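March 23, 2019 — finishing notes, oil on pale wood

Second coat of Jusari went on this morning, and I am happy to say the test offcut drank it up nicely! Bohdana Shevchuk thinks we should thin the next one a little (she may be right, she usually has the better nose for these things).

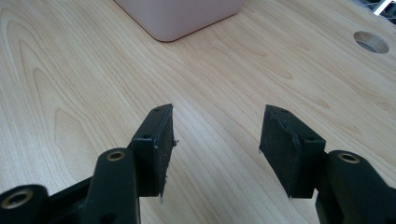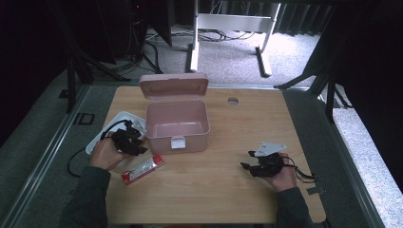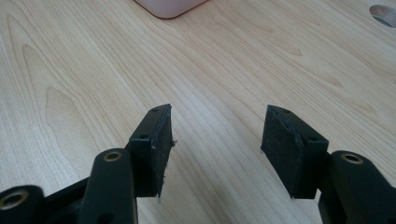
How long do we leave it between coats?
Overnight at 61 degrees, longer if the shop gets any cooler.

Sanded the spare board to 2000 just to see, and it felt lovely but took oil badly. Ronaldo has the last of the rags.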